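ok so I've been deep in countertop research since March and I need to put it all somewhere before I lose my mind. thread, I guess 🧵

**1/** Background: our kitchen still has the original laminate. Mustard yellow, with a burn mark shaped like an iron right where you'd want to roll out dough. We finally have the money saved up, and I figured picking a slab would take one afternoon. Ha!

**2/** First stop was Allside, the big stone yard out past the fairgrounds. They walk you down these aisles with slabs standing up on edge like library books. I took 46 photos and when I got home I couldn't tell which one was which. Write the tag number on your hand or something.

**3/** What I went in wanting: white marble. What everyone who has white marble told me: lemons. One woman in line at the sample desk pulled out her phone to show me the ring a lime left on hers during a party. She wasn't even mad about it, she said she calls it the guest book.

**4/** So then I got into dark stone. Dark hides coffee, hides wine, but apparently shows every bit of flour and every dried water drop. Etching on a dark marble comes up as a pale dull spot, so you're kind of picking which mess you'd like to look at.

**5/** I did a very unscientific test on a sample chip from Allside. Vinegar, tomato sauce, mustard, black tea, left overnight on the dryer. Vinegar and tomato both left a mark I can feel with a fingernail. Tea wiped right off. Mustard got under the sealer (my fault, I sealed it badly).

**6/** Sealer! There's a whole world of it. The one the yard sold me is called Trulelon and it smells like a new shower curtain. You wipe it on, wait, wipe it off, then do it again. I skipped the "again" on half the chip and yeah, you can tell which half.

**7/** Quotes, for anybody who's curious. Heiskanen came to measure and was super nice, $400 just for the sink cutout, $100 to haul off the old tops. The edge upgrade I wanted (the soft rounded one) was another $921 and I laughed out loud in my own kitchen. Plain edge is fine! Plain edge is great!

**8/** Veins are the other thing. Big bold ones look amazing on a huge island and kind of random on a short run like mine, where you get half a lightning bolt and then the stove. I keep going back to dark with thin pale veins.
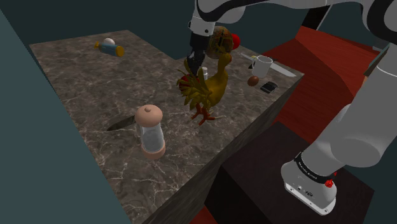

*dark gray-brown marble, thin white veins. this is the vibe*

**9/** My sister says it's too dark for a north-facing kitchen and she might be right. I've got a piece of brown poster board taped over the laminate right now to see if I hate it. Day one: gloomy at breakfast, really pretty at night with the under-cabinet lights on.

**10/** Somebody's going to say quartz, so yes, I looked at quartz. Skolex has one that's pretty close and you never have to seal it. It's just the pattern repeats a little, and once I saw the repeat I couldn't stop seeing it.

**11/** If you have dark marble and you cook a lot, please tell me how it's holding up after a few years. Photos of the worst spot welcome. I have to let Heiskanen know by the end of the month and the poster board is starting to curl.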